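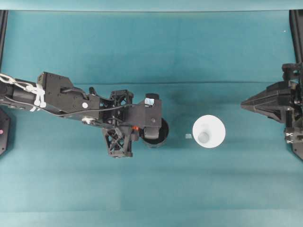

Two cups, one black and one white paper, on the green cloth at Wendbridge.

About Wendbridge

We started Wendbridge because we didn't believe what was printed on the sides of cup cartons. "Sturdy." "Café quality." "Suits all drinks." Ghislain Wong had bought cups for a busy lunch counter in Meststead for years and had a cupboard of them he couldn't give away. Elsa Saarela thought he was exaggerating until she carried a tray of tea across the room.

So we buy cups, put them on a table and handle them. We pick them up, put them down, stack them, slide them along and write down what went wrong. It's dull work and we'd be suspicious of anyone who told you otherwise.

What we do

Cafés, canteens and school fetes send us the cups they're thinking of ordering. We set them beside whatever they're using now and report back in plain English, with no star ratings and no gold stickers. A gold sticker mostly tells you someone paid for a gold sticker.

The table is always covered in cloth. Bare tops flatter a cup with a poor base, and hardly anyone's function room has a bare top anyway. Ghislain still thinks a darker colour would show the rims better. Elsa chose the green and it's staying.

What we've learnt so far

Not as much as we'd like. We have 3459 entries in the logbook, and 896 of them say "no difference". Dearer cups do sometimes come out ahead, though less often than their catalogues suggest. We haven't found a good reason to choose a cup by the picture printed on it.

What we don't do

We don't sell cups, and we don't take commission from people who do. We won't tell you a cup is green, kind or clever. If a supplier says its cup is compostable, ask them where, and by whom.

Our longest report runs to 17 pages, which was too many. New ones are kept to 2.

Sending us something

Bookings for September are open. Please send a full sleeve of each cup, in its original wrapping, and leave the brochure out.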